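Keep the vintage on the wine list

A restaurant in Wornia handed me its new wine list in September, and it had no years on it. It had the producer, the grape, the region and the price, and that was all. I asked which vintage the shiraz was and the waiter went off to look at the bottle. He came back with the answer, which was fine, but he shouldn't have had to make the trip.

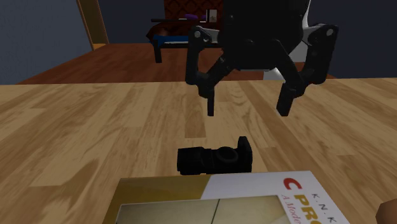
Leaving vintages off is becoming normal, and I think it's a mistake. A wine list is a price list for things that change every year, and the year is part of what is being sold. Take a tabletop made of planks, some pale tan and some honey brown, with the grain darker in one board than in the next. Vintages from one vineyard are like that. They belong together and you would still pick one over another if you were asked. A list without years asks you to pay before you know which board you're getting.

The usual defence is printing. Stock turns over, the supplier moves to the next release halfway through a carton, and the list is wrong by Friday. I have some sympathy for this. I worked the floor for two years at a place with over 200 wines and I know what it is to cross things out in biro. But most lists now come off the office printer or sit on a tablet. Changing one number in a file takes less time than a waiter spends walking to the cellar and back, and the waiter has to do it every time somebody asks.

The second defence is that most people don't care. That is probably true of most tables on most nights. Most people don't care what farm the lamb is from either, and the menu tells them anyway, along with the name of the hill. Information that's only used by some customers is still worth printing when it is four digits long.

There is also the matter of price. Last winter I was charged $12 a glass for a riesling from a warm, early year that had already gone flat and oily. The same label from the cooler year before it is a lovely wine, tight and limey, and I had ordered it on the strength of that one. The restaurant hadn't lied to me. It just hadn't told me the thing I needed to know, and I was annoyed at the wine when I should have been annoyed at the list.

Older bottles make it worse. Cabral, where I eat more often than I should, keeps a cabernet from Stukwood that needs a good while in the bottle. When it's young it is all tannin and black olive. Give it time and the fruit comes forward, with cedar and a bit of tobacco, and it becomes one of the better things you can drink with a steak. Those are very different drinks. Cabral prints the year, so I know when to order it and when to have something else. If it didn't, I would have given up on that wine after the first bottle.

Some wines get a pass. Non-vintage sparkling is blended across years on purpose, and fortifieds often are too. Plenty of cheap whites are made to taste the same each time and mostly manage it. A list can put NV beside those and everyone knows where they stand. House pours by the carafe don't need a birthday either.

For everything else, I'd go further than the year. If the vintage has changed since the list was printed, say so when the wine is ordered and not when the bottle arrives. Too often the bottle is shown, the label is tilted for half a second, and the cork is on its way out before anyone has read it. I've sent back one bottle over this, at a place I won't mention, and felt like a crank doing it. The list had said one year and the label said the next. That was at least a list I could argue with. Where there is no year printed, a customer has nothing to point to.

I suspect that is part of the appeal for some owners. A list with no years never goes out of date and can never be wrong. It also lets a distributor clear out a weak vintage without anyone at the table noticing until the second glass. I don't think many restaurants set out to do this, but the option is there and the customer pays for it.

The wine bar at Nornier writes its list in chalk, with the year first, before the producer's name. When the vintage changes, someone rubs out a digit with a thumb. The smudges look a bit rough by the end of the week, and I have never had to ask a question there.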